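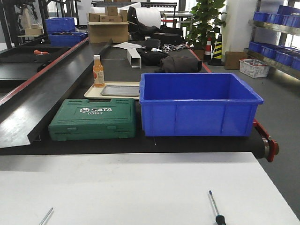 # The woman who will lend you a wallpaper steamer

Shagufta Lashari would like it known that she doesn't own a bread maker. She has charge of six of them, which is a different thing, and in the years she has been running the Umlow lending shop in Gresgate the number has only ever gone up.

"People give us bread makers the way they give you their cold," she says. "They're very pleased to have got rid of it, and they ask how you are afterwards."

The shop is a library, more or less, for things that aren't books. You pay a small yearly fee and you may take home a sander, a tent, a fish kettle or a set of bathroom scales you trust more than your own. Before it was Umlow it was a shoe shop, and the sloping mirrors are still fixed along the skirting, so that anyone borrowing a drill gets a good look at their ankles.

Lashari used to work in insurance, in the department that decides whether a carpet was really that expensive. She says it was good training. I ask what for.

"Returns," she says.

The idea came from a hedge trimmer. She had bought one for a hedge that took her two afternoons a year, and so had the neighbours on both sides, and so had the man opposite, who didn't have a hedge. "I asked him about it once. He said it was on offer." She rented the shop the following May, with 2000 pounds from a redundancy payment and a husband who was told on the Sunday.

## The wallpaper steamer

Ask her what goes out most and you expect to hear about drills. Drills do well. But the queen of the collection is the wallpaper steamer, which has a waiting list and, Lashari believes, a better social life than she has. It goes from house to house in the new streets off Julton Road, where young couples are finding out what the last people had put over what the people before them had put up.

"They come in very cheerful to collect it," she says. "When it comes back they don't chat."

The worst borrower she has ever had was a retired headmaster who kept a pasta machine over two Christmases and then disputed that it was ours. (She says "ours" about all of it. So did I, by the end of the morning.) The best is a girl of 12 who takes out the telescope, brings it back a day early and leaves a note in the case saying what was wrong with the sky.

Late fees exist on paper. In practice Lashari rings people up and asks how the project is going, in a voice I would pay good money not to hear on my own phone. Most things are back by teatime.

## On wanting one of your own

I put it to her that people like owning things, and that there is some comfort in a cupboard with a drill in it even if the drill never comes out. She doesn't argue. She owns a cake stand she has used once, she tells me, and if the house were on fire she would go back for it.

"I'm not against stuff. Look at this place, I've got more stuff than anybody in town. I just think if you're going to have a carpet cleaner it ought to get out a bit."

She is less patient with the praise. A man from a magazine called the shop a quiet revolution, and she has been teased about it ever since by Lodhi, the café next door, where her tea now comes with a small paper flag. "It's a cupboard," she says. "It's a big cupboard and I've got the key."

While we talk a woman brings back a gazebo with one pole missing. There is a silence. The woman says it was windy. Lashari says it was, wasn't it, and writes something down, and the woman goes out and sits in her car for a bit before driving off.

## What she won't take

Mattresses. Chainsaws, after a conversation with her old employer. Anything described as nearly complete. She once turned down 100 folding chairs from a hotel, then lay awake thinking about them, then rang back in the morning to find they had gone to a scout group.

"I still think about those chairs," she says. "You could have done a wedding."

And bread makers? She looks towards the back shelf.

"I took one on Friday," she says. "It had the booklet."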